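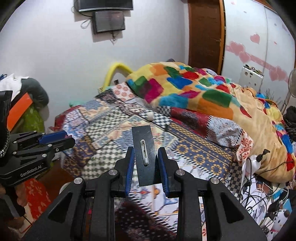
Figure 2.1 Hand-held gripper with parallel fingers and blue rubber finger pads, one on either side of an upright metal plate. A second gripper, marked GenRobot.AI, is at left.

Chapter 2
Choosing a Hand-Held Gripper Kit

A hand-held gripper records how a person handles objects so that a robot can later be trained on the same motions. Several suppliers now sell these tools as complete kits. This chapter sets out how to read a kit's data sheet and how to compare one offer with another.

Two kits serve as running cases. The Ramari kit is sold outright, with spare finger pads and a charging case. The Gendik kit is leased, and the lease covers calibration after every 200 hours of use. Both are supplied in pairs for two-handed work. Their prices can't be compared directly until pads, cables and service have been added to each.

Section 2.1 covers finger geometry. Parallel fingers keep their pad faces aligned through the full stroke, which matters with thin parts such as plates, cards and pins. Section 2.2 covers pad material and wear. Section 2.3 treats cable routing, a common source of lost sessions in homes, where furniture and bedding catch loose leads. Section 2.4 deals with warranty terms, including the 90-day limit found in many lease contracts.

Readers who have completed the Cabrera worksheet in Chapter 1 should keep it at hand. Its load values are used again in Section 2.2.

Terms used in this chapter: stroke, pad face, linkage, pivot joint, duty period.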